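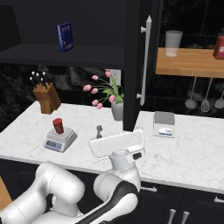

Can a machine do the dishes yet?

The engineer who looks after household tasks at Itix has been asked this at every family dinner for six years. Her answer hasn't changed much. "Some of them, on a good day, in a kitchen it has seen before," she says. "People hear the first part and stop listening."

Itix is a small company in Tolville. Its kitchen project, called Thampi, practices chores in simulated kitchens before any of it gets near a real sink. We spoke over the phone in August.

Her list of tasks is dull on purpose. Pick up a cup. Put it on a kitchen scale. Take it off again. Open a drawer that sticks. The team has 63 of these short jobs, and she would call 22 of them dependable. Wiping a counter made it last spring. Folding a dish towel did not.

I asked why anybody would bother with a cup on a scale. "It's a small target and it has to end up upright," she says. "If you can't do that, don't talk to me about loading a dishwasher."

The kitchens are also dressed with things the arm has no use for. One has a red cup on a small scale, a second scale with nothing on it, a knife block and a vase of pink tulips on a white marble counter. "A bare counter teaches you very little," she says. "My own counter has mail on it, and a toaster, and usually somebody's lunch."
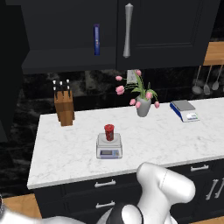 What goes wrong

Mostly contact, she says. A run in simulation costs next to nothing, and the team may do 2000 of them overnight. Real cups slide, and real drawers have crumbs in the track. A skill that looks finished on screen can need weeks of extra work on hardware - or get dropped.

Shops and stockrooms are further along, in her view. She spent two years at Praltatby, a parts warehouse, before moving to kitchens. "The shelf was the same shelf every morning. You could plan around it. Homes get rearranged by whoever cooked last."

Would she have one at home? "For carrying laundry down the stairs, yes, tomorrow, but we're not working on stairs." For the kitchen she would wait. She still washes her own pans by hand, usually after nine at night, and says she doesn't mind it.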